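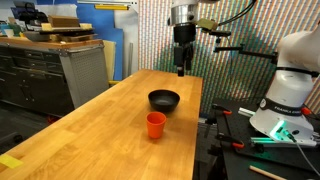 Hello all, and thanks to everyone who wrote about the Flosilel branch. I never expected so many kind replies to one question about an old tank engine!

> Does anyone know when the Truvari shed closed? My father
> fired there and always spoke of engine 699 working the
> morning freight up to Osau. I have never found a picture
> of her.

I can't give you a closing date, I'm afraid, but I can help a little with 699. My uncle kept notebooks (dozens of them, all in pencil) and she turns up again and again on the Osau turns, usually with 4 wagons and a van.
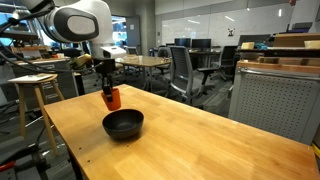 He had her down as a poor steamer but strong on the bank — he once wrote that she took 55 minutes from Truvari to the summit in March and "arrived cross." The line climbs about 600 feet, so I don't blame her. What I can't settle is whether she kept the tall chimney to the end. The notebooks say so, but the Kushwaha Works list has her down for a short one, and I do wonder if somebody mixed her up with a sister engine.

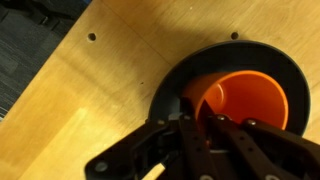 Ritu Gautam

P.S. If your father left any papers at all, even pay slips, I would dearly love to hear what they say — they often give the shed and the turn.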